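The patience of teaching a machine to pick up a ball

At Wellton, a robot does not learn from a manual. It learns from examples, and somebody must make these examples by hand, one after another, until the shift is over.

Sunita Chaturvedi came to the company in April. Before this she had worked in a laboratory for food testing, where she also repeated the same small action many times a day. "People ask me if it is boring," she says. "Sometimes yes. But when you are bored you make bad data, so you must find a way to stay interested."

The project is called Susto. Its goal sounds modest: a learning system should find a tennis ball on a table, close its fingers on the ball and carry it to another place. For this first stage the team wants 1000 good examples. A good example has a clear start, a clear end and no long hesitation in the middle. If the operator stops to think, the system may learn to stop also.

Hazem Ghoneim plans the starting positions. He works from the lines of blue tape on the table, and he writes each position in a notebook before the recording begins. Without such a plan, he explains, people put the ball again and again in the place that is comfortable for them. The result is a robot that is very skilled in one corner and helpless in the others.

"In my first plan I forgot the far side," he admits. "We lost 2 weeks."

There is also discussion about mistakes. Chaturvedi would like to keep some failed attempts, especially those where the operator misses the ball and then corrects. Ghoneim prefers to store them separately and decide later. For the moment his opinion has won, and the failed attempts go to a folder named Cumley, after the street where he lives.

The next stage will bring objects of other shapes, and the notebook for it is already started. Chaturvedi hopes for something soft, maybe a sponge. Ghoneim has asked for 3 more months with the balls.

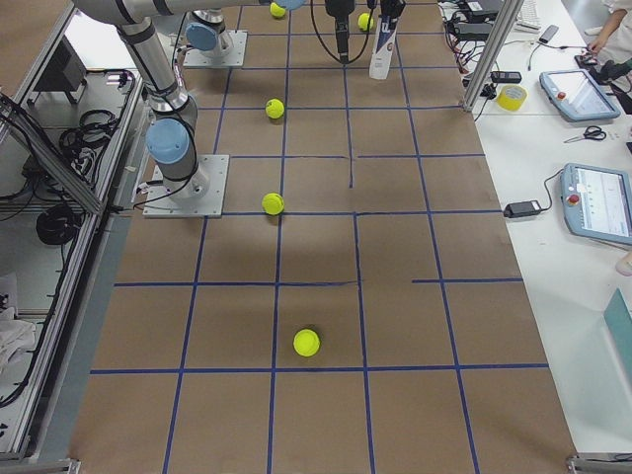
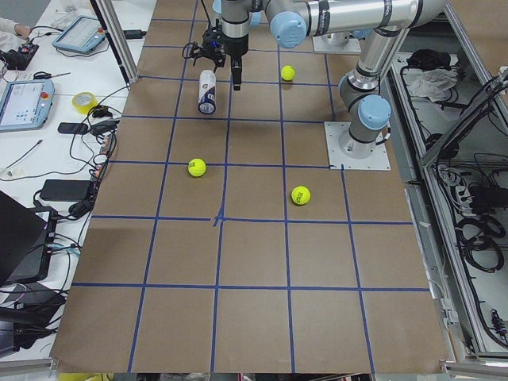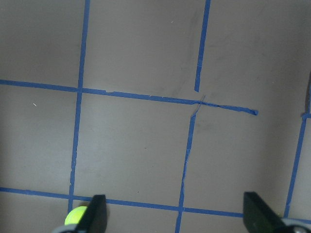 Tennis balls and blue tape lines on the work surface of the Susto project at Wellton. The last picture is the view from the robot's gripper.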